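Robotik-AG Hestura: Handgreifer erkennt Falten nicht, Wettbewerb im Juli

kabelsalat_59
6/10/24
Moin, kurze Frage in die Runde, hab wenig Zeit. Wir sind die Robotik-AG an der Hestura-Schule und machen beim Hornero-Cup mit, Kategorie Haushalt. Aufgabe: Decke greifen, anheben, glatt ziehen. Daten sammeln wir mit Handgreifern, Kamera oben drauf, Schüler machen die Bewegung vor. Bis jetzt 3,233 Sequenzen. Training läuft durch, aber auf dem Arm greift er ständig neben die Falte. Woran liegts? Zu wenig Daten? Falscher Stoff?

mutter_m4
Welche Software? Mikivon oder was eigenes?

kabelsalat_59
Mikivon, die Schulversion. Arm ist der vom Seppälä-Bausatz, schon etwas klapprig.

mutter_m4
Klapprig = erstmal Spiel in den Gelenken messen. Hatten wir letztes Jahr auch, wochenlang an den Daten rumgedoktert und dann wars das Handgelenk.

lötfee
Seh ich anders. Wenn er immer auf dieselbe Seite daneben greift, ok, Mechanik. Wenn es streut, sinds die Daten. Was habt ihr denn für Decken?

kabelsalat_59
Streut. Decken: 2 Stück, beide einfarbig grau. Fanden wir sinnvoll damit er sich auf die Form konzentriert und nicht aufs Muster.

lötfee
Genau da ist euer Problem. Zwei graue Decken, und im Wettbewerb liegt dann irgendwas mit Streifen. Holt Stoffe von zuhause, Oma fragen, Flohmarkt. Je bunter desto besser.

greifzange
Bin ich komplett dagegen. Erst mit einfarbig zum laufen kriegen, dann Muster. Sonst wisst ihr bei jedem Fehler nicht woran es lag. Die haben doch noch garkein Ergebnis das stabil ist.

lötfee
Und dann im Juli merken dass mit Muster nix geht? Viel Spass.

greifzange
Man kann auch 1,000 saubere Sequenzen nehmen statt 3,233 halbgare. Habt ihr mal aussortiert? Bei uns war ein Haufen dabei wo der Schüler mittendrin abgebrochen hat.

kabelsalat_59
Aussortiert nein. Guter Punkt, schauen wir nächste AG. Abgebrochene sind sicher welche drin, in der 7. wird viel gelacht beim aufnehmen.

mutter_m4
Gelenkspiel trotzdem messen!!

kabelsalat_59
jaja, steht auf der Liste

lötfee
Noch was zu den Mustern, wir haben seit Ostern eine gesteppte Tagesdecke mit Rosen drauf im Einsatz, dahinter ein schwerer Vorhang, auch gemustert. Aufnahme mit dem Handgreifer, Finger direkt in den Stoff gedrückt:

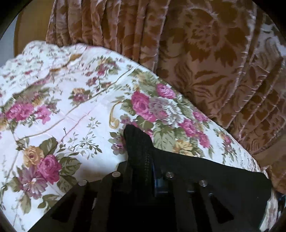 Die ersten Läufe damit waren mies, geb ich zu. Modell hat Blumenränder für Falten gehalten. Nach 59 neuen Sequenzen mit Muster wurde es besser, und auf einfarbig ist es nicht schlechter geworden. Wichtig: langsam reingehen, und Licht von oben, nicht von der Seite. Sonst lernt er die Schatten.

greifzange
59 ist aber auch nix, da würd ich noch nicht von besser reden. Habt ihr mit der gleichen Decke getestet mit der ihr aufgenommen habt?

lötfee
Teils teils. Test mit fremder Decke kommt noch, stimmt schon.

greifzange
Eben.

kabelsalat_59
Ok Plan: Gelenk messen, kaputte Sequenzen raus, neu trainieren mit grau. Wenn das steht bringen alle was gemustertes mit. Ist jetzt halb greifzange halb lötfee, sorry. Weiss jemand ob man in Mikivon mehrere Sequenzen auf einmal löschen kann oder nur einzeln?

mutter_m4
Liste öffnen, Shift halten, markieren. Vorher Backup!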